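カテゴリー：学生活動 ＞ 自主製作レポート ＞ ロボット

共同工房における調理器具搬送アームの製作　中間報告

1. 背景と目的

本班は、学内の共同工房Hunholmを使い、調理台の上で鍋やフライパンの持ち手をつかんで移動させるアームの製作に取り組んでいる。課題名はKwanとした。最終的には、工房の隅にある簡易キッチンで、使い終わった器具を流しの横まで運ばせることを目標としている。

実機の組み立ては9月から始めた。しかし工房の作業台は他の班と共用であり、アームを常設できる時間が限られる。そこで動作の検討はシミュレーション上で先に進め、実機では確認だけを行う方針をとった。本報告では、シミュレーション環境の構築と、持ち手への接近動作の検討結果をまとめる。

2. シミュレーション環境

環境の構築には、班で書いたスクリプト群Hituleroを用いた。起動すると、調理台、壁、アーム、器具のモデルを順に読み込み、初期姿勢までアームを動かす。器具の位置は設定ファイルで指定するほか、範囲を決めて乱数で散らすこともできる。

アームは調理台の上には置かず、隣の一段低い台に据えた。当初は調理台の角に直接固定する案だったが、ベースの分だけ作業面が狭くなり、手前の器具に届かせるとひじが大きく折れた。台を分けてからは、グリッパを真下に向けたまま作業面の中央まで届くようになった。

対象の器具は、両側に輪状の持ち手がある白いグリルパンである。縁は八角形で、焼き面には平行な溝がある。周囲には緑色のスプレーボトルなどを置き、接近経路の邪魔になる条件も試せるようにした。
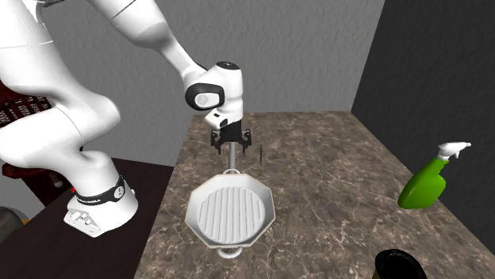
3. 接近動作の検討

動作は、持ち手の上方への移動、垂直の下降、グリッパの閉動作、持ち上げの四段階に分けた。各段階の目標位置は持ち手の中心を基準に計算している。グリッパの向きは二本の指が持ち手を挟む方向に合わせ、下降中は手首の角度を変えない。

最初の版では、上方への移動と下降を一つの補間でつないでいた。この方法では斜めに近づくため、指先がパンの縁に当たることがあった。段階を分け、持ち手の13 cm上で一度停止させるように変更したところ、縁との接触は減った。

位置を散らした条件で200回試行し、失敗した場合は関節角とグリッパの開き量を記録した。失敗の多くは、パンが回転して置かれ、持ち手の向きと指の向きがずれた場合に集中していた。残りは、閉じる途中で持ち手が滑り、パンが奥へ押されたものである。後者は閉じる速度を落とすと改善したが、一回の動作にかかる時間が延びた。

4. 実機の製作状況

実機のベースはHunholmの木工室で切り出した板に固定した。板の厚さは20 mmである。最初の取り付けではボルト穴の位置が合わず、穴を長穴に広げて対応した。締結後に手で揺すったときのがたつきは小さいが、アームを伸ばした姿勢では板の端がわずかに浮く。クランプを追加する予定である。

制御基板には先輩の班から引き継いだEnumを使用している。非常停止の配線は済んでおり、スイッチを押すと各関節の駆動電源が切れることを確認した。シミュレーションと実機では関節の回転方向の定義が二か所で逆になっており、変換表を作って吸収した。この表を入れ忘れると予想外の向きに動くため、起動時に表の有無を確認する処理を加えた。

5. 残っている課題

・パンの回転角を推定し、グリッパの向きに反映させる処理が未完成である。
・片方の持ち手だけで持ち上げると、パンが大きく傾く。中身が入った状態は対象外とし、当面は持ち上げずに引き寄せる動作も比較する。
・調理台の摩擦係数は仮の値である。実機側で引っ張り力を測り、値を入れ直す。
・簡易キッチンの台は工房の作業台より高い。実機を移す前に、ベースの高さを決め直す必要がある。

次回の報告では、回転角の推定を入れた版の試行結果と、実機での引き寄せ動作の記録を載せる。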